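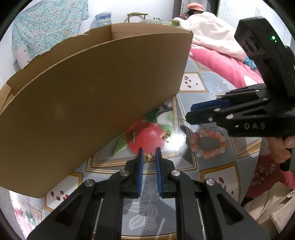

Is the Pirkari hand gripper kit worth it for small parts work?

Asked 3 September 2023 in Robot kits and hardware

I do small assembly jobs at home, mostly jewelry findings and bead stringing, and I've been reading about the kits where you work with a pair of hand-held grippers with cameras on them and the recordings get used to train a robot arm. Pirkari sells one as a "home starter" for $617. That gets you 2 grippers, a charging dock, the recording app and what they call a task review, where someone on their end looks at your recordings and tells you if they're usable.

The sales page says the grippers can handle "anything you can pick up with your fingers." I have a hard time believing that. I work with clasps, charms and jump rings. Half the time I can't pick those up with my fingers and I've been doing this for years. All the clips on their page show mugs, socks and a sponge. I wrote to ask for one clip of somebody closing a bracelet and got a link to the same page back.

So, three things.

1. Has anyone used these on parts smaller than a dime? Did the pads hold them?
2. The listing says the pads are replaceable but there's no price for pads anywhere. Are they a normal part or do I have to buy a whole jaw?
3. They say you earn the kit back through approved recordings. Is that real for anyone here?

I've seen the Dreltero one too, which is cheaper, but the listing says almost nothing and the photos are all renderings. I don't want to spend that kind of money to find out I bought a very expensive pair of tongs.

3 answers

Answer 1 (accepted)

I've had the Pirkari pair since May and I do mostly small stuff with it, so I'll take your three in order.

Small parts: it depends a lot more on shape than on size. A charm with some thickness to it is fine. You come in from above with the jaws open, let the tips touch the table on either side, and close slowly. Flat things are bad. A thin clasp lying on its side just slides along ahead of the jaw. I got better at it after a week or two, but my success rate on jump rings is still nothing I'd put in an ad. "Anything you can pick up with your fingers" is a sales line and you're right to ignore it.

The surface matters more than the manual lets on. On a bare hard table the tiny parts skate. On a thick towel the tips dig in and drag. What worked best for me was a vinyl cloth over a thin felt layer. If your cloth has a busy print, be ready to lose gold-tone parts on it, both you and the camera. My first rejected batch came back with "object not distinguishable" and fair enough, I couldn't find the thing in the playback either.

Two hands are harder than one. Lifting a charm is one job. Holding a bracelet steady with the left gripper while you bring a clasp to it with the right is a different job, and you have no feeling in the tips at all. You end up watching how the pad squashes to guess how hard you're pressing. Bead strings also roll when you touch them, so expect to chase them a bit.

Pads: they come as a set, they're a separate part, and you have to email for a price. Mine was $37 for the set with shipping, which I think is steep for some foam. They do wear at the tips if you do a lot of small work. I've tried cutting my own from craft foam and it holds fine, but the review people flagged the color as different from the standard pads, so check with them before you do that.

Earning it back: technically yes. The cap for the home plan is up to 200 approved recordings a month, and I have never gotten near it. Approved is the word to watch. Mine get turned down for the part leaving view, for the second gripper not being seen, for going too fast. I have not earned the kit back and I've stopped expecting to this year. If the payback is the reason you're buying, I'd skip it.

One more thing on weight. The camera sits up high on each gripper and the whole thing wants to tip forward. After an hour my wrist knows about it. Take breaks or prop your forearm on something – I use a box.

Would I buy it again? For sturdy parts and out of curiosity, maybe, used. At full price for jump rings, no.

Comment: Thank you, the email-for-a-price thing on the pads pretty much answers it for me. Did they ever give you a reason for the rejections or only those short notes?

Reply: Only the notes. The task review in the kit is one session and then you're on your own.

Answer 2

Works great for me no problems. Folding towels and loading the dishwasher mostly. Get the longer charging cable.

Comment: The question was about jewelry parts.

Answer 3

I haven't used the Pirkari but I had the Dreltero for a month and sent it back, so take this for what it's worth. The jaws didn't meet squarely at the tips. There was a gap you could see light through when they were closed, and anything the size of a clasp fell straight out. Support told me to tighten the pivots, which made them stiff and left the gap where it was. Refund took a while and they kept the shipping.

Before you pay for either one, look at Jesard. They rent a pair by the week with a deposit, and they'll let you pick fine tips or wide ones. I haven't tried the fine tips myself. Janssen used to carry used sets too, but last I looked that part of the shop was empty.

And ask any of them for a clip of the exact part you work with. If they've got one they'll send it the same day – they're trying to sell you something. You already asked Pirkari and got the sponge again, so I'd count that as your answer.

Comment: Jesard only ships to some states, check the list first. They didn't ship to mine and I found out after filling in the whole form.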